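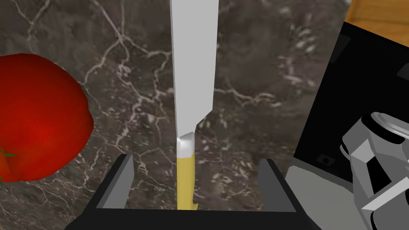 May, notebook, handle finishes

Third round of oil on the pear wood blanks and I am thrilled with where this is going! The Drimdale recipe (linseed cut with a little citrus solvent, nothing clever) went on thin, wiped off after 40 minutes, and the grain came up beautifully on every blank that had been sanded properly beforehand. The ones I rushed look blotchy, which serves me right. What I'm after is a pale yellow handle, slim and cylindrical, running up to a small white bolster with an angled top like the one on the rendered knife, and the oil pulls the wood darker than that every time. So the question for this month is how to get protection without all that amber.

Tried so far:

Drimdale oil, straight. Lovely to touch, far too orange by the second coat.

Drimdale oil over a soap wash. Better! The soap keeps the pores from drinking so much and the color stays closer to fresh wood. Raised the grain like mad though, so wet it first, let it dry, knock it back with 349 (the gray sheets in the left drawer, that's our shelf number and has nothing to do with the grit), then soap.

Clenon wax alone. Palest of the lot, and it smells great, but a drop of water left a ring before lunch. No good for anything that lives near a sink.

Clenon wax over one coat of oil. My favorite at the moment. The ring test left a faint mark that buffed out with a rag.

Natis hardener mixed into the oil. Set up too fast for me, went tacky while I was still wiping, and I had to scrub the whole blank back. Might be worth another go on a cool morning with a smaller batch.

Shop temperature was 70 all day with the door open, which helped the drying no end. Last winter the same oil sat there sulking for days. If anybody wants to repeat these, write the temperature down next to the result, please, I wish I had done that on the earlier pages.

Rags: flat on the rail outside, one layer, never in the bin. I know we all know this. I still found a balled-up one under the bench.

The Eren offcuts are the surprise of the week. Very tight grain, takes a soap finish like it was made for it, and it stays so pale that I went back and checked I had finished it at all. There are only 2 decent lengths left on the rack and I've put tape on both — hands off until I've turned a test piece! I'd like to see how the end grain behaves, that's where everything else has gone dark on me.

To do: cut the pear samples in half so one side can stay on the windowsill and the other in the drawer. Order more wax. Try a second soap coat a day after the first. Sharpen the skew chisel before touching the Eren, it was tearing this afternoon.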